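In June I began to teach the arm at Calero with a remote controller, and I want to write down how it is going. The task sounds very simple: take the round piece by its stem, lift it, turn it and put it back on the table. With my own hand I do it without thinking. With the controller I needed 9 tries before I had one recording that I was not ashamed to keep.

My goal is 200 good recordings. My mistake in the first week was speed. I moved quickly, and the arm learned my nervous corrections also. Now I go slowly, close the fingers, wait a moment, and only then I lift.

I also learned to look at the wrist view and not at the arm itself. It was strange for me in the beginning, but the robot has only this view to learn from. 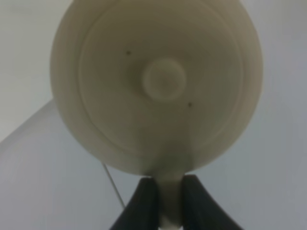 *The wrist view, with the stem between the two fingers.*

Tomorrow I will try the same task from the left side.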